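Flunville Toy Library — Minutes of the Sorting and Storage Meeting

Held 6/23/25 in the back room. Typed up by me, so please blame me for the chatty bits. Corrections to the sheet by the door.

We started a little late and went straight to item 1, blocks and bins, which took up most of the evening. I've put two pictures in here and then the notes as I scribbled them.
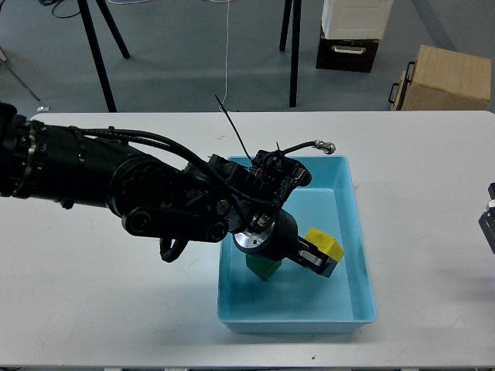
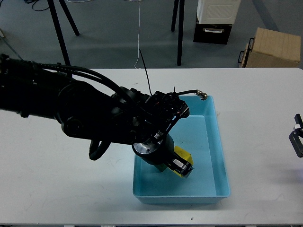
Blue bin, white table, yellow and green — both pictures.

1. Blocks and bins

Long talk on this one! The question carried over from last time was whether blocks should be sorted by color or by set. I was firmly in the color camp when I walked in, and I'll admit I wobbled. Color looks lovely on the shelf and the little ones can help with it, but families borrow by set, and when a set comes back short we need to know quickly. If all the yellows live together we'd have to rebuild every set before it goes out again.

What we settled on: sets stay together, one set to a bin, and anything that turns up without a home goes into a "strays" bin until its set comes back. Strays get looked through once a month. If a piece has been in there since before October by the time we get to the fall cleanup, it goes into the free play box for the drop-in mornings.

The shallow light blue bins were the favorite for block sets. You can see to the bottom without tipping everything out, and small hands can reach in. The deep gray tubs are fine for trains and dress-up clothes, but blocks sink and then somebody has to go fishing (usually me). Someone pointed out that the shallow ones don't come with lids in the price we've been quoted, and that a bin without a lid in the back of a car is asking for trouble. Fair point. We're going to try drawstring bags for the trip home and keep the bins here on the shelves.

Agreed: get a price from Hisska for 15 more light blue bins, no lids. Also ask if they'll take back the two cracked ones from the spring order.

Agreed: drawstring bags to be sewn from the leftover curtain fabric. I said I'd do the first few and then regretted it on the walk home.

2. Labels

Picture labels or word labels? Both, in the end. A picture on the front so kids can put things back, and the set name and number of pieces on the short side for whoever is checking returns. The old labels are peeling because we stuck them on before the bins had been wiped down, so please wipe first and let them dry.

There was a side discussion on whether the labels should go on the rim or on the wall of the bin. Wall won. Rims get grabbed.

3. The sorting table

We all like having a white tabletop for checking pieces, since small things show up well on it. It does show every mark too, and there was some grumbling about scuffs. Nobody wanted a tablecloth (slides around, hides pieces in the folds). Soapy water and a soft cloth after each session, please, and no scouring pads. Marker pens stay on the shelf by the sink and off the table altogether.

One request that got a lot of nodding: empty the whole bin out only if you need to. For a quick check, move a few pieces at a time and leave the rest where they are. Things roll less, and you can stop halfway if a family comes in.

4. Washing

The dishwasher question again. Plastic blocks, top rack, in a mesh bag, cool cycle. Wooden ones never. Please! We lost most of a good set that way and the replacements from Inora still don't match. Wooden pieces get a damp cloth and a night on the drying rack.

If you aren't sure what something is made of, treat it as wood.

5. Money

Short item. We have almost $100 left in the storage line. The bins may eat all of it, depending on what Hisska comes back with. If the quote is higher than that, we'll buy fewer bins now and the rest after the fall sale. The Magbanua grant form is still sitting half finished in my inbox and I promised to send it around for everyone to read before the next meeting.

6. Returns and missing pieces

There are 13 sets marked incomplete on the shelf list. Several of those are only short a piece or so, and we felt that was no reason to keep them off the shelf. A block set with one green missing still builds a perfectly good tower. So: lend it out, write the real piece count on the label, and stop chasing families over a single block. Puzzles are different and stay off the shelf until they're whole.

Agreed: shelf list to be updated once the new labels are on.

7. Anything else

The tall shelf wobbles again. Please don't put anything heavy on top until the bracket is fixed.

The kettle has been replaced.

Storage for the big floor mats was put off to next time, as we'd run out of steam and the room was needed. Bring tape measures if you have them.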